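21 Jul 2022

Rained from breakfast on, so I finally did the play corner. I've been saying I'd do it since we moved to Skendham, and the poor thing has been living in three mismatched crates and a pillowcase all that time. Sylvie Beaudoin is bringing her two over on the weekend and I had this vision of them tipping everything out and finding half a biscuit from Easter in the bottom (there was half a biscuit, so good call me).

I started with the kitchen stuff because that's what gets played with the most. Colette would happily run a café from the end of the couch all day if I let her. She takes orders, she forgets the orders, she charges whatever she likes. Yesterday I was billed 56 dollars for a cup of tea and told I could have a spoon next time. Colton wants only to be the customer who sends things back. He gets that from his father's side, I reckon.

Anyway, everything out onto the big white table, and then the sorting. I made a pile for wooden things, a pile for plastic, a pile for anything soft, and then a pile for what on earth is that, which ended up being the biggest by a mile. Bits of old board games, a doorknob, a curtain ring that's been a doughnut for so long I'd forgotten it was a curtain ring. I kept the curtain ring. It's a very good doughnut!

The soft pile was where I got sentimental. We've got a felt egg that Nathalie Cormier sewed when she was laid up with her knee, and a slice of bread gone grey with loving, and then of course the sauce. The sauce goes with everything. It goes to bed, it goes in the car, it went to Fomcombe for a whole long weekend and was nearly left under a motel pillow. I turned back for it, 2 hours of my life, with Colton singing the entire way.

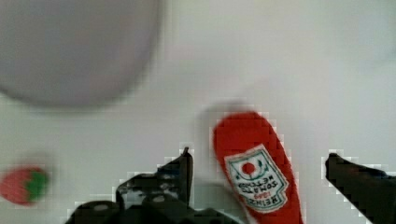

Is it worth keeping pretend food once the kids are at school? For us, as long as somebody is still cooking with it, and both of mine still are, so it stays.

I do love that it's got the proper label, Heinz and the little tomato and everything. When Colette was tiny she used to read it to me, except she couldn't read yet, so it said something different every time. Mostly it said "for dinner". She can manage the real words now and she's a bit bossy about it. Tomato. Ketchup. Mum, you have to say ketchup. We say sauce in this house, I tell her, and she gives me the look.

Then the washing question. I've had bad luck with soft toys in the machine (the lion, we don't speak of the lion) so I rang Gebhard next door, who has raised four and has opinions. Gebhard Eder's method is a pillowcase tied with a hair elastic, cold water, gentlest spin you've got, then flat on a towel by a window and leave it alone. He said it's the leaving alone that people can't manage. I put the bread and the egg through and I'm leaving them alone very hard. The sauce I'm only going to sponge, with a drop of wool wash, because Colette goes to bed at half past seven and I'm not having that conversation with a damp one.

Threw out less than I meant to. One bag for the op shop, mostly duplicates, plus the cash register that only ever beeped at 3 in the morning. I felt wicked about the cash register for as long as it took to tie the bag. Colette will use the muffin tin for money. There's a whole bank of buttons she can spend, a jar that says 500 on the lid in Mum's writing, and I've never tested whether that's true.

For storage I went with the low shelf from the hall and the two Vurnus tubs I bought in the sales and then had no plan for. Cooking things in one, food in the other, dress-ups on the hook. I wanted to do labels but Colton said labels are for people who don't know where things are, and then couldn't find his own shoe for twenty minutes. So I'll do the labels. Pictures for him, words for Colette, she can write them herself and get the spelling wrong and I'll keep them forever.

Gill rang in the middle of it all about the September market and wanted to know if I'd do a stall again. I said maybe, with a tea set under one arm. I'd like to make some felt vegetables, I've got all that green left over, but last year I promised myself no more late nights with a needle and I should probably write that on the fridge.

The kids came back in from the sunroom just as I got the last tub on the shelf. Colton said, "Where's all our stuff?" Colette went straight to the food tub, had a good dig to the bottom, and the café was open again before I'd found the dustpan. I had soup. It needed sauce, apparently.

Still to do: the puzzles, under the couch, and ask Sylvie if her youngest is still putting buttons up his nose. If he is, the jar goes up high.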